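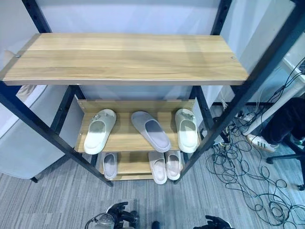 Lộc Sầm says in the old thread on this that records should never go in the mail at Media rate and that anyone moving more than a few boxes ought to drive them. I read the whole thread and it is mostly about mailing one or two at a time, so I am asking again for a bigger move.

My uncle left me his records. He kept a typed list and it runs to 806 LPs, mostly country and gospel, plus some 45s that are not on the list. They are at his house in Plarnville and I live in Clarkholm. The house has to be cleared by the end of September. I have a shelf for them at home and a small hatchback. What I don't know is what to pack them in, whether they can stay in the car overnight if I split the drive, and whether I should clean them before or after. Some of the jackets smell musty. I am not planning to sell, or not yet.

Posted by plainsong_dee in Moving and Storage

Conall Mulcahy

I have done this twice, once with my own and once with a friend's.

Use small boxes. The 12 inch square kind sold for books is a bit tight, so measure the inside before you buy a stack of them. You want the jackets to slide in without bending a corner. Pack them standing on edge, the same way they sit on a shelf, and fill the box so they can't lean. If you have a gap, fill it with cardboard or a folded towel. Do not lay them flat in piles. The ones at the bottom take all the weight and can end up dished.

Tape the bottoms with two strips and one across. A full box is heavier than it looks, and the bottom is what goes.

For the car, put the boxes on the floor first and don't stack higher than 2. Strap them or wedge them with blankets. With that many you will need 3 trips in a hatchback, maybe more, and a rental van for a day could cost you less than the gas. Look at what the car is rated to carry too. It's in the door jamb.

Overnight in September I would take them indoors. The night is fine for temperature, but the next morning in the sun is when a car gets hot, and people sleep in. Vinyl warps and there is no good way to get it back.

Keep the typed list. Write the list page on each box so you can put them back in his order if you care about that.

user kettle_b

just get liquor store boxes they are free. worked for me

grange_road_annie

Liquor boxes are the wrong size for LPs, they bend the corners. They are fine for the 45s.

On the musty ones: pack them separately so the smell doesn't spread. Clean after the move. When you get home, take the records out of the musty jackets and put them in new paper or poly inner sleeves, then let the jackets air in a dry room, standing up and slightly open, for a week or more. If you see spots of mold, wipe the jacket outdoors with a dry cloth and wear a mask. I would not use dryer sheets or baking soda. Both left a film on mine.

If you end up with doubles, Ó Flaithearta in Kumesthorpe buys country and gospel. They took a box of mine and paid store credit - not much, but they looked at every one. Call first. The last time I went they had stopped buying until they cleared the back room.

For the shelf at home, check what each board is rated for before you load it, and keep the heaviest runs on the bottom. Leave a little slack so you can pull one out without dragging the next.

plainsong_dee

Thanks, all. I priced a van and will do it in one trip. I'll put the 45s in the liquor boxes.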